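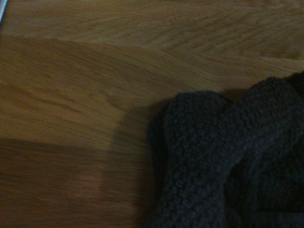

Wood worktop, close up, with a piece of dark gray textured fabric.

Erkgate Counter Notes

Version 5, 11 September 2021

This folder holds the pictures and written notes on wood kitchen counters put together under the Erkgate name. It covers cleaning, cloths, seams and grain, and what tends to collect on a counter between the sink and the wall. The notes are short text files. They were written for people who look after wood counters in rental kitchens and want to compare surfaces and marks without visiting each kitchen.

Contents

surfaces/ close pictures of counter tops, sorted by tone and seam
kitchens/ wider pictures that show a counter with what stands on it
notes/ one text file per kitchen
cloths.txt the cloth list, with fiber and weight where we had the label
terms.txt the words we use and what we mean by them
CHANGES.txt

File names in notes/ match the kitchen folders. Kitchens are named, never numbered. Ultine and Peixoto have the most material. Rodar was added in January and is still thin.

How surfaces are described

Each surface entry has a tone, a grain note and a seam note. Tone is one of pale, honey, orange-brown or dull brown. A counter made of strips often gets more than one, and all of them go in the entry, lightest first. Grain is written in plain words (short and feathery, long and smooth, faint). The seam note says whether the seam reads as a line or as a band of darker wood. Don't write "damaged" in a surface entry. Write "mark" and give its shape, and leave the cause for the notes file if someone in the kitchen knows it.

Species is left blank unless there is paperwork. We got it wrong on 3 early entries by going on color, and those have been cleared.

Kitchens

Wood next to a sink is the part of a counter that gets the most wiping, and the notes give it more space than anything else. We ask for the cleaner, the cloth and how often, and we ask whether the counter is oiled or sealed. In the wider view of this kitchen the double stainless sink is set into the wood, with an orange spray bottle behind the faucet and a sponge lying near the backsplash. A black cloth is on the wood and a small dark spot is close by it, so the entry carries both the "cloth" and "mark" tags. The spot has no cause listed. Light is uneven along this counter, brighter at the front and darker toward the back wall, and tone should be read from the front strips only. 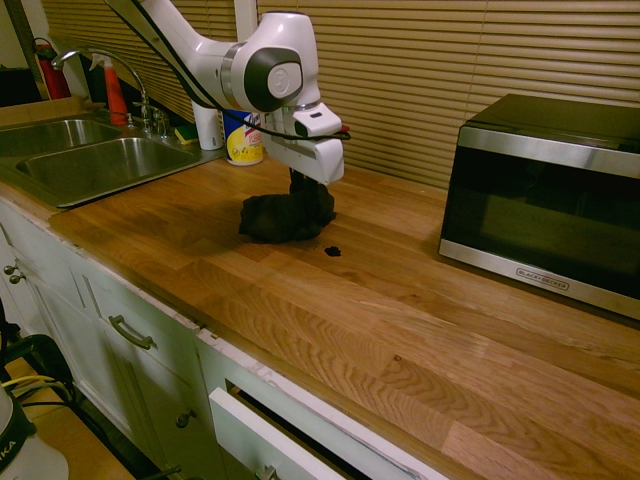 Appliances are listed by type, plus brand if it can be read on the front. The microwave here is entered as black with a stainless front, BLACK+DECKER. We don't record model numbers.

Cloths

Dark cloths are listed by pile: flat, terry, fleece, looped. If a piece of fabric could be a garment or a blanket, use "fabric, dark" and stop there. Nearly 20 entries were changed to this in the last pass. Please don't guess at fiber from a picture.

Known problems

Color is not corrected. The same counter can look golden in one picture and dull brown in another, so compare within a kitchen folder only.

Seam notes before version 3 used "gap" and "seam" for the same thing. The Peixoto files still need to be fixed.

Cleaner names in the Ultine notes are whatever was written on the bottle by hand.

Adding a kitchen

Send at least one close picture of bare counter and one wider picture that takes in the sink. Fill in the notes template, leave unknown fields empty, and keep the free text under 10 lines. Put new terms in terms.txt before using them in an entry.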